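Home Course Units Readings Assignments Contact

Textile Care, Unit 4: Knits and Shrinkage
Instructor: Hongmei Xia
Reading time: 11 minutes with the assigned pages

Woven cloth is made from two sets of yarns crossing at right angles. Knit cloth is made from loops. The loops open when the cloth is pulled and close up again when it relaxes, so a knit stretches much more than a weave of the same weight.

Most shrinkage in cotton knits is relaxation shrinkage. The cloth is held under tension at the mill. Water and tumbling let the loops go back to a shorter, wider shape. A shirt will often lose length and keep its width.

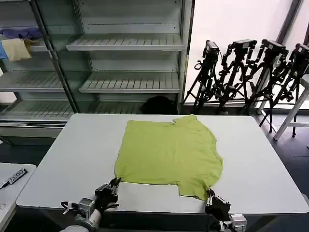 Fig. 1. T-shirt laid flat, collar at the far edge.

Measuring

Lay the garment on a hard surface and smooth it without stretching. Measure body length from the high shoulder point to the hem. Take chest width straight across below the armholes. Write both down before the first wash.

Shrinkage (%) = (before - after) / before x 100

Worked case: a sample strip from the Bondonlow set measures 80 cm before washing and 76 cm after. The loss is 4 cm, or 5 percent.

Skew

Single jersey can also twist. The side seam moves toward the front after washing.
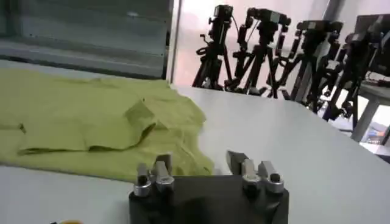
Twist comes from the yarn, which still holds some of the turn put in at spinning. Plied yarns are steadier. Ironing the seam straight hides the problem until the next wash.

For Friday: read the Greco chapter up to page 20 and bring your measurement sheet. Lanying Du has spare tapes.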